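Felell Household Sorting and Packing Program
Interim progress report, June
Prepared by Ilham Chraibi for the Van Beek fund
Reviewed by Ekow Eshun

1. Scope

The grant covers the sorting, recording and packing of household contents for residents moving out of the Romine and Nustosham buildings ahead of renovation. Residents keep everything they want to keep. The program supplies staff time, boxes, labels and a storage bay, and returns the packed goods when the new units are ready. Furniture is moved under a separate contract and is not reported here.

2. Work completed

A total of 3,162 items have been recorded and packed to date. Of these, 685 came from bedrooms, where progress has been slower than the work plan assumed. Kitchens and hallways in the Romine building are finished. Bedrooms in the same building are finished except for four units whose residents asked for a later slot. Work in Nustosham has started on the ground floor only.

3. Method

Kitchen contents are packed straight from the cabinet to the box, one shelf at a time, and the box label names the shelf. This has worked without changes since the start of the grant.

Bedroom contents are handled differently. Drawers and closets are emptied onto the bed, which is normally the only flat surface large enough. The bed is left made, with its blanket on, so that small things do not slip between the mattress and the wall. The resident then goes through the pile and sets aside anything needed during the move. What remains is recorded by type and packed.

The work plan called for items to be separated by material before recording: fabric in one group, rigid items in a second, and paper and packets in a third. We dropped this step in Romine after the first units. Residents remember their belongings by use, and they lost track of what had been put where. Items are now recorded in the order they leave the pile, and the separation is done at the box.

4. Problems and corrections

Soft items account for most of the recording errors. A folded cloth, a pouch and a small garment can look much the same in a pile, and an entry reading "white cloth" is of little use when a resident asks for one particular piece from storage. Entries for fabric must now give the main color and any print or stripe. Items that cannot be identified without unfolding are unfolded, with the resident's permission, and refolded before packing.

Decorative items were a smaller problem. Artificial plants were crushed in two boxes because they had been packed under linens. They now go in last, at the top, and the box is marked on the lid and on one side.

Packets and pouches with something inside are not opened by staff. They are recorded from the outside and the resident is asked whether the contents are fragile. If the resident is absent, the piece is held back in a separate tray until someone can answer. The tray is cleared at 4:30 each working afternoon — anything still in it is locked in the site office overnight.

5. Time and staffing

A bedroom takes longer than a kitchen of the same floor area, mainly through the resident's own sorting. We do not propose to shorten that part. Two staff members are assigned to each unit, one to handle items and one to write entries. A trial with a single person doing both produced more missing entries and was stopped.

6. Budget

Spending on boxes and labels is within the approved line. Staff hours are over plan for bedrooms and under plan for kitchens, and the two nearly offset each other. We request permission to move hours between these lines without a formal amendment. No additional funds are requested.

7. Next period

Nustosham has 15 units still to be scheduled. Bedrooms will be booked for mornings, with kitchens and hallways in the afternoon, so that beds are clear again by evening. The revised entry sheet will be used from the first unit onward. The four outstanding Romine bedrooms will be fitted in between Nustosham bookings as their residents become available.

Bedroom piles in Nustosham are expected to be as mixed as those in Romine, with knitted items, folded cloth, pouches, cases and decorations together on one blanket. The fabric rule in section 4 will be applied there without change, and error counts will be reported separately for each building.
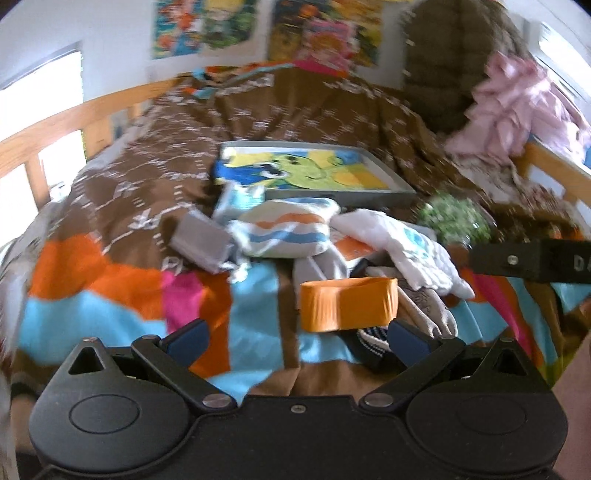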